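Kasten 8 Perforated Storage Basket, Orange

Item 3005
Range: Kasten
Supplied by: Cokimow

Product information

The Kasten 8 is an open-topped plastic basket for shelves, worktops, cupboards and packing tables. It is made in one piece, with no clips, inserts or separate base. The body is rectangular with rounded corners. The upper band is perforated with small oval openings, and the end walls are slotted.

The slots and perforations let air through to the contents and reduce the weight of the empty basket. They also allow a cable tie or tag string to be passed through the band where a fixed label is needed. Adhesive labels hold poorly on the perforated band and should not be used there.

The rim is smooth and is the intended lifting point. Lift with one hand at each end. Carrying a full basket by one side puts the load on a single wall and will bend it over time.

Specification

Material: polypropylene, coloured through
Colour: orange
Shape: rectangular, rounded corners
Upper band: oval perforations
End walls: slotted, slanted openings in columns
Capacity: 8 litres
Maximum load: 6 kg, evenly spread
Lid: none
Stackable when full: no
Nests when empty: yes, with baskets of the same size only

Use

Suitable for dry household goods, stationery, packed food, cloths, small parts in bags and general sorting. Loose items narrower than the wall openings may fall through or catch in them. Place these in a bag or use the Kasten solid-wall tray.

The basket will hold no liquid. If damp items are kept in it, put a drip mat underneath, particularly on untreated or oiled wood. Water left standing under any plastic container can mark a wooden top.

For shelf use, leave a gap above the rim wide enough for a hand. The basket can be set lengthways or across the shelf. It has no runners and is not intended as a drawer. Where it is to be pulled in and out many times a day, the Trullton wire frame with runners is a better choice.

Keep away from hobs, heaters and oven doors. Do not use in an oven or microwave.

Cleaning

Wash by hand in warm water with ordinary washing-up liquid. A soft bottle brush clears dust and crumbs from the slots. Scouring pads will dull the surface. The basket may be put in the top rack of a dishwasher on a programme without heated drying. Stand it on one end to drain.

Strong sunlight will fade the orange over a long period. This does not affect the strength of the basket in normal indoor use. Baskets bought at different times may differ slightly in shade.

Compatibility

Pladow open shelving: fits all shelf depths in the current range.
Trullton wire frame: requires the Trullton adaptor rails, sold separately.
Kasten solid-wall tray: same outer size. The two can stand side by side but do not nest in one another.
Earlier Kasten baskets with straight walls: do not nest with this model.

Ordering

Sold singly or in packs of 8. Packs are supplied nested, with a paper sheet between each basket. Remove the sheets before washing. If nested baskets have become tight, hold the lower one by the rim and turn the upper one slightly before pulling. Do not prise them apart with a knife or screwdriver.

Returns are accepted on unused baskets. Marks from nesting, in the form of fine lines on the outside of the walls, are normal and are not treated as a fault. Cracked rims should be reported with the item number and the pack label.

Page last revised: Thursday, October 13, 2022
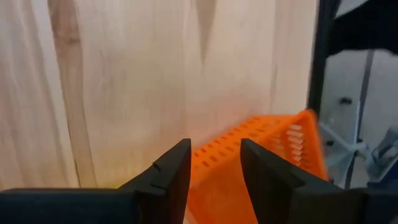
Item 3005 in orange, beside a pale wooden surface. Perforated upper band and slotted end wall.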